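Ticket 3268
Site: Stostaldale, bench 2
Equipment: tabletop arm with two-finger gripper, Codesura control software
Status: closed, monitoring
Opened: February

Reported fault

Arm faults on approach when picking from the round plate. The controller logs "finger position not reached" and parks. Operator can clear it and carry on, but it comes back within 20 cycles. Worse in the morning than after lunch.

Checks so far

Power cycled arm and controller. No change. Fault history shows the same code every time, always on opening and never on closing. Wrist cable reseated at both ends, no damage found along the visible length. Swapped the gripper cable for the spare from the Meireles cell and the fault stayed, so the original cable went back on.

Ran the approach at low speed with the usual mixed plate: drink pouch, blue tube, sticks and the green block. Stopped the program with the fingers open over the pouch to look at clearance. 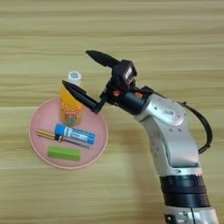

Cause

Lower finger was fouling on its linkage near the end of the opening stroke. Old grease had picked up fibre from the cleaning cloths and gone stiff. Opening current was well above the figure on the commissioning sheet. Closing current was normal, which matches the log.

Work done

1. Isolated the arm and locked out the supply.
2. Removed both fingers and marked them upper and lower.
3. Cleaned the linkage with solvent and a lint-free swab. Regreased sparingly.
4. Refitted the fingers and torqued the screws to the Sivisham service sheet.
5. Re-homed the gripper in Codesura and saved the new open limit. Old value left in the notes field.
6. Checked the pick point for the pouch. Moved it 2 mm away from the cap.

Result

Ran the full plate program for the rest of the shift with no faults. Opening current back to the commissioning figure. Will check the log again after a cold start.

Follow-up

Add linkage cleaning to the monthly sheet for this bench. Stop using the cotton cloths on the gripper; the lint-free ones are in the grey drawer under the controller. Spare finger set still on order.

Update, 7:40 am: cold start done, no fault logged. Closing.

Related tickets
Gripper won't home after e-stop
Codesura loses saved open limit on update
Meireles cell: wrist cable rubbing on guard
Request for spare finger screws, Stostaldale
Sivisham service sheet, revised torque values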